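How a Pear Gets Ripe

Reading time: 4 minutes
May
By Amna Rizvi

A pear is a fruit that grows on a tree. It belongs to the same plant family as the apple, the rose and the strawberry. Growers around the world keep more than 3000 kinds, but a grocery store usually sells only a few of them.

Most fruits are picked when they are ready to eat. Pears are usually picked early. A pear that stays on the tree too long ripens from the middle outward, so the center goes brown and mushy while the outside is still firm. Growers test the fruit while it is hard, pick it, and keep it cold. The last part of ripening happens later, often in a kitchen.

Ripening is a set of chemical changes. A hard pear contains starch, which is a way for a plant to store energy. Starch does not taste sweet. As the pear ripens, substances called enzymes cut the starch into sugars. Other enzymes loosen pectin, the material that holds the cell walls together. When pectin loosens, the flesh goes soft and the juice runs out more easily when you bite.

The signal that starts all this is a gas called ethylene. You cannot see it, and in these small amounts you cannot smell it. The pear makes it, and the gas tells the pear to make more.
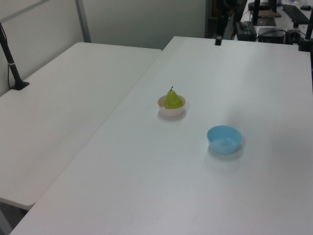 Ethylene moves through air, so the space near a pear makes a difference to how fast it ripens. In an open bowl the gas drifts away. In a closed paper bag it collects, and the pear ripens faster. The pear in the pink bowl has its top part above the rim, where air can pass around it. The empty blue bowl nearby could hold a second pear for a test: put one pear in a bowl and one in a folded paper bag, keep both in the same room, and check them each morning.

To check a pear, press gently beside the stem with your thumb. The neck is the narrow part at the top. If it gives a little, the pear is ripe. If it is hard, wait another day. Do not press the wide part, which bruises easily and softens later than the neck.

Color is a poor test for many pears. Bartlett pears go from green to yellow, but Anjou pears stay green when ripe.

Cold slows the enzymes down. A ripe pear can be moved to the refrigerator, where it will keep for a few more days.

Comments

Reece Marsden: My class did the bag test with 18 pears. The bags won, except for one pear that we think was bruised to begin with.

Phúc Lâm: Does a banana in the bag help?

Amna Rizvi: Yes. Bananas give off ethylene too.

Paloma Marchetti: My daughter (7) wants to know why pears feel gritty.

Amna Rizvi: Those are stone cells. They have very thick, hard walls and sit in small clumps in the flesh.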